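Cell Technician, Handling and Grippers (full time)
Tarside, Packing Hall

Tarside runs 12 picking cells for small bottles and tubs. We need a technician to set up and look after one of them, the Gorkeo cell, and to cover the others when needed.

The work:
Replace fingertips and check bolt torque on the finger brackets.
Reset the finger opening after each tip change and log the value.
Recalibrate the wrist camera against the tray — once per shift, and after any collision stop.
Teach new pick poses when a product or label changes.

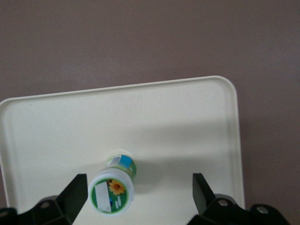 Gripper open over the tray, bottle on its side between the fingertips.

Tip changes take up almost 70 percent of maintenance time on this cell. You will work from the written procedure and correct it where it is wrong.

Required: two years on industrial robots, safe lockout practice, ability to read wiring diagrams. Useful: experience with Batetti controllers.

Shifts are 10 hours, four days a week. Training starts in May under Jonas Gasser, cell maintenance lead.

Send a resume and one sample maintenance report to Estrella Quezada, Technical Hiring, by Sat 1 February. Quote reference 13. Interviews include a practical test at the cell.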